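인쇄하기 | 이메일로 보내기

Suvent, 양팔 로봇용 동작 계획 소프트웨어 Flitevano 시험판 공개
2020년 8월 17일 | 음웬데 와웨루 기자

로봇 소프트웨어 회사 Suvent는 양팔 로봇을 위한 동작 계획 소프트웨어 'Flitevano'의 시험판을 공개하였습니다. 이 소프트웨어는 두 팔이 좁은 공간에서 가까이 움직일 때 서로 부딪치지 않는 경로를 계산합니다. 개발은 지난 6월에 시작되었고, 개발자는 2명입니다.
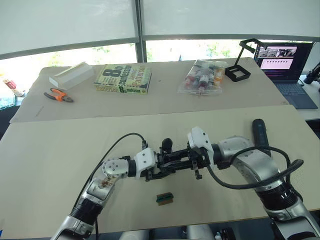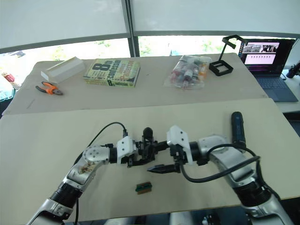
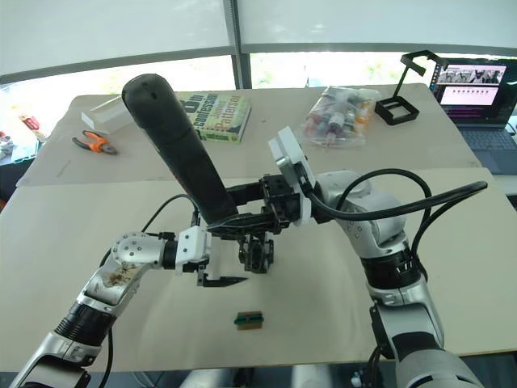
사진: 작업대 위에서 두 그리퍼를 가까이 둔 양팔 로봇. (Suvent 제공)

개발을 맡은 키프춤바 랑갓 씨는 "한 팔의 계획은 이미 좋은 도구가 많이 있습니다. 그러나 두 팔이 만나는 곳에서는 계산이 자주 늦어졌습니다"라고 설명하였습니다. 시험판은 경로를 60밀리초마다 다시 계산하며, 카메라에서 받은 물체의 위치도 계획에 반영합니다. 케이블이 팔의 움직임을 방해하는 경우는 아직 계산에 들어가지 않습니다.

회사는 시뮬레이션에서 1,000개의 경로를 비교하였고, 그 결과를 설명서와 함께 배포합니다. 시험판은 신청한 연구실 40곳에 먼저 제공됩니다. 인식 모듈을 담당하는 자와디 라시디 씨는 사용자의 오류 보고를 받아서 다음 판에 고치겠다고 말하였습니다.

문의: Suvent 홍보 담당 | ⓒ Mosoti 뉴스. 무단 전재 금지 | 맨 위로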